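A Robot That Sews: Our Day at Tisus

Have you ever sewn on a button? You push the needle in, pull it out the other side, and tie a knot. Surgeons do much the same thing when they close a cut. At the Tisus open day in Gumcombe, children could watch a robot practice this job.

The robot's tools are long and thin, with tiny jaws at the end. Behind the jaws is a wrist that bends. The jaws can hold a needle, or they can hold thread.

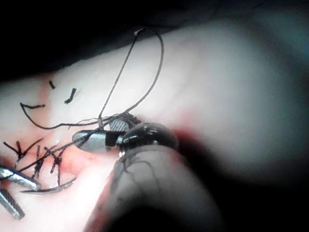 The robot does not sew on people at the open day. It works on a soft practice pad with a cut in it. Visitors stood behind a rope 3 feet away and watched on a big screen.

What is a stitch?

A stitch is a loop of thread that holds the two sides of a cut together. Doctors call the thread a suture (say "SOO-cher"). The needle is curved, so it can go down into one side of the cut and come up on the other. 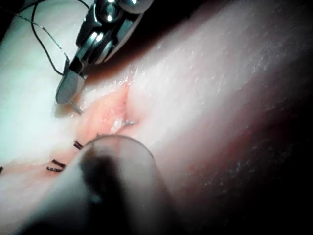

The needle goes through both sides of the open cut.

Next comes the knot. Tying one with your fingers is hard enough – try doing it with two pairs of tweezers! The thread has to be pulled just enough. If it is too loose, the cut can open. If it is too tight, it can pinch.
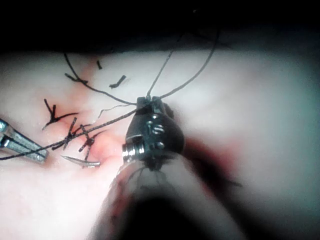 Why practice so much?

The team told us they had made 2,000 practice stitches since January. They keep a list of what went wrong, such as a dropped needle or a slipped knot, and then they try again.
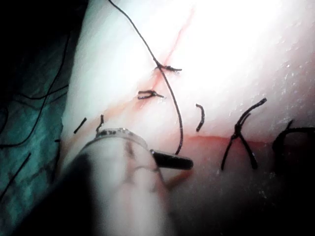

Each group had 18 minutes with the robot, and there was time for questions at the end. One girl asked if it ever gets tired. It doesn't, but the people looking after it do, so they take turns.

Words to know

Suture – thread used to close a cut, or the stitch it makes.
Incision – a neat cut made by a surgeon.
Forceps – a tool for gripping, a bit like tweezers.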